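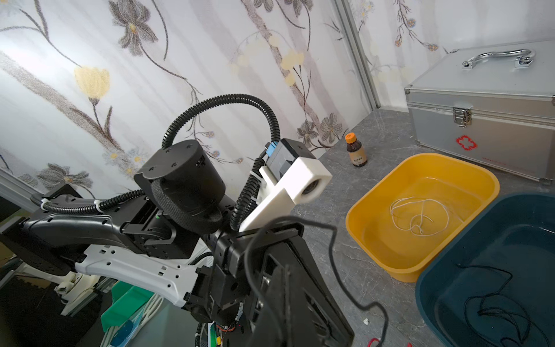
Kolusik Ulel Cord Handling Kit

Category: Manipulation / Deformable objects
Supplied as: wrist camera mount, cord set, bin set, software, trial protocol
Page revised: Jan 5, 2022

Overview

Ulel is a kit for picking tangled cords off a flat surface and placing them in open bins with a two-finger gripper. It packages a method developed at the Kolusik test bench in Kikville together with the parts needed to repeat the tests. The method selects a grasp point from a wrist camera view, lifts a short distance, looks again, and then decides whether to carry the cord, put it back down, or shift the grasp.

The second look is the main difference between Ulel and a standard pick-and-place routine. A rigid part keeps its shape when it is lifted. A cord does not, and a grasp point that looked good on the table can leave a long tail that drags over the rim of the bin or pulls a neighboring cord along with it.

Kit contents

Wrist camera bracket, 3D-printed, white. Holds a small board camera clear of the fingers. Angle is fixed by the bracket; there is no adjustment.
Cord set in several colors and lengths, with soft and stiff types.
Open plastic bins with rounded corners and rolled rims.
Cable ties and clips for routing the camera lead along the arm.
Ulel software with calibration routine and trial logger.
Printed protocol with start layouts and scoring sheet.

The arm, gripper and work surface are not included.

How the method works

Step 1. The arm moves to a view pose and captures the surface. Each visible cord is traced as a set of centerline segments. Crossings are marked and given an over/under label where the image allows it. Where it does not, the crossing is left as unknown and the segments on either side are scored lower.

Step 2. Candidate grasp points are ranked. The score favors segments that lie on top, have clear surface on both sides for the fingers, and sit near the middle of the traced length. Free ends score low. Grasping at an end is easy, but it leaves the full length of the cord hanging.

Step 3. The fingers close and the arm lifts to the check height, where a second image is taken. The software compares the cord still on the surface with the cord that was there before. If a second cord has moved, the lift is marked as a snag.

Step 4. With no snag, the arm carries the cord to the target bin and lowers before release. With a snag, the arm lays the cord back down, opens, and returns to Step 1 with a new image. The earlier grasp point is excluded for that attempt.

There is no force sensing in the loop. All decisions come from the camera and from the finger opening reported by the gripper.

Why the surface matters

Early versions of the tracer were tuned on plain backgrounds and lost accuracy as soon as the surface had a pattern. Veined stone patterns are a hard case. A pale vein has much the same width as a white cord at normal view height, and it can run for a similar length. A glossy finish adds bright patches that move when the camera moves.

The current tracer uses two cues to separate cord from pattern. The first is shadow: a cord raised off the surface casts one and a printed or natural vein does not. The second is the change between the view pose image and the approach image. The Kikville bench now uses gray marbled surfaces for all reported trials, and users are advised to test on a patterned surface before trusting results from a plain one.

Trial protocol

A trial starts with five cords dropped on the surface in a layout drawn from the protocol sheet. Each cord has a target bin. The trial ends when the surface holds no more cords or when the attempt limit set by the operator is reached. Bins are not emptied between trials in a block, so later placements have to cope with cords that are already lying in the bin.

Small loose pieces on the surface are ignored by the tracer as long as they are short compared with the gripper opening. They can be left in place.

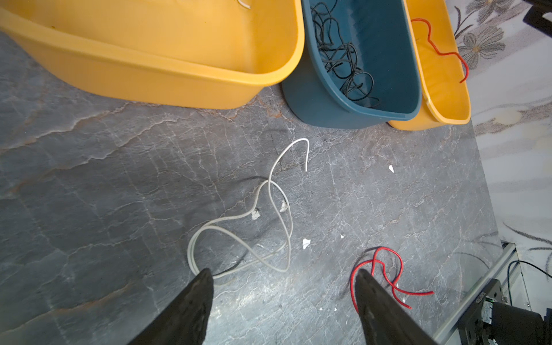 Toivonen: We ran the protocol on our own arm with the bracket as supplied and got the same pattern of failures you list, with one exception. Our worst case was a red cord lying partly behind a finger in the view pose, so that the tracer saw two short pieces and ranked both as separate cords. Opening the fingers wider before the first image fixed most of it. Please put the recommended opening in the setup section. It is only in the scoring sheet at present.

The setup section has been changed. Use the full finger opening for all view pose images. The software now also masks the finger area and will join segments that enter the mask on one side and leave on the other, provided the color match is good.

Results

Two conditions were compared, with 30 trials in each. The baseline used the same tracer and the same grasp ranking, with the check at lift height turned off. The only outcome counted here is whether a trial finished with every cord fully inside its bin, with no part lying over the rim.

Baseline: 12 of 30 trials ended with at least one cord over a rim.
With lift check: 2 of 30 trials ended with at least one cord over a rim.

Both remaining failures involved a stiff cord that sprang outward at release. The lift check cannot detect this, as the cord is still held when the image is taken. Lowering further into the bin before release reduces it — at the cost of finger contact with cords already there.

Cycle time is longer with the check turned on. No time figures are given, because the arm speed was limited for safety and would not carry over to other setups.

Known limits

Dark cords piled in one bundle are traced poorly. Over/under labels are mostly unknown in this case and the ranking falls back on clear space alone.
Cords wrapped fully around another cord will be snagged and laid down again until the attempt limit is reached. The method has no untangling move.
Strong reflections between the fingers can hide a thin white cord.
Patterned walls inside the camera view do not affect ranking if the work area has been set. If it has not, sketched stems and branches may be traced as cord.

Setup notes

Mount the bracket before routing the camera lead. Leave a loop in the lead at the wrist joint large enough for full rotation, and tie it to the arm on the fixed side only. A lead that hangs in front of the lens will be traced as a cord.

Set the work area by touching the fingers to its corners in the order shown on screen. Keep the bins outside this area but within reach. Bins may touch or overlap at the rims; the target point for each is set by hand.

Repeat calibration after any contact that moves the bracket.

Ordering

The kit is sold complete. Replacement brackets and cord sets are available separately. The print file for the bracket is included with the software, so users may also print their own. The next tracer update is planned for March and will be sent to all registered kits.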